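Vandari Opens Refurbished Workroom at Pidska Site

Vandari has completed the refurbishment of the second-floor workroom at its Pidska site. The room opened to staff and visiting groups in December, following 18 weeks of work, and adds 440 square feet of usable space to the building.

Planning was carried out with Karimi, the design firm responsible for the earlier renovation of the ground floor. Heating and lighting were replaced throughout. 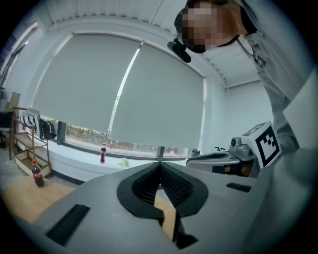 The workroom at Pidska, with roller blinds at the wide window and a white sill below.

The room may be reserved by outside groups in sessions of 60 minutes or longer. Reservations are handled by the Tritska front desk, which also provides access details and current rates.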